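Bundix three-servo desk arm kit

I put the Bundix together in Clellthorpe because I wanted a cheap arm for testing my calibration method (and I couldn't find one I liked!). You get the servos, the printed grey links and the screws. I ran 1,186 moves over a sheet of paper, and the trick is wonderfully simple: send the arm to 80 known points, measure the misses, then correct each joint.
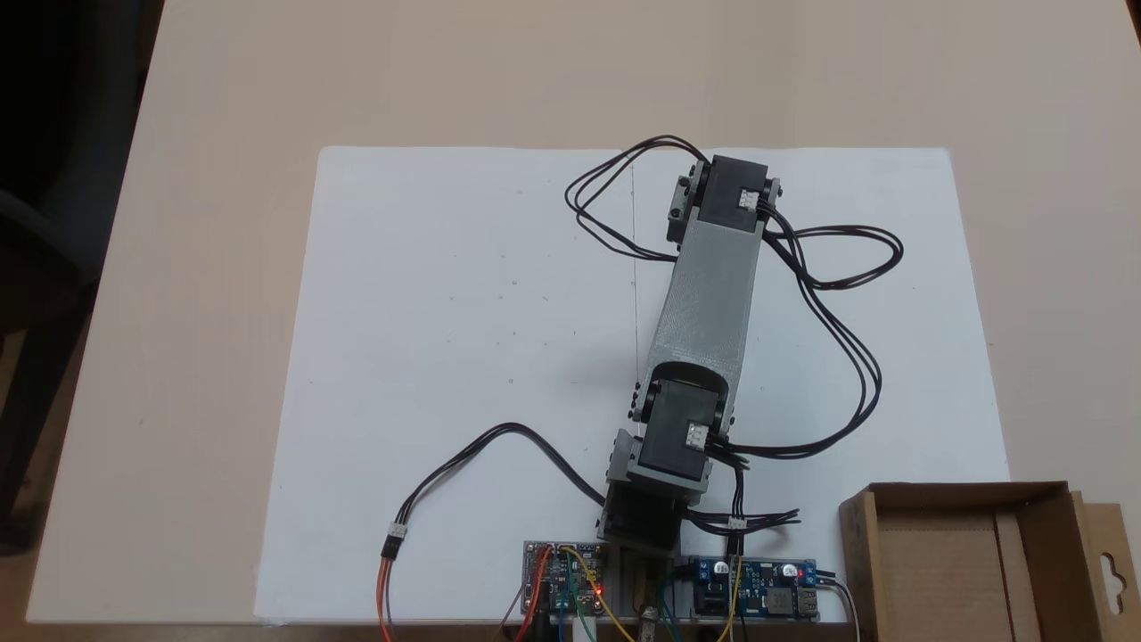 After that I let it run overnight and the corrections held up nicely. Kits ship from Dredia, and there are 415 left in this batch.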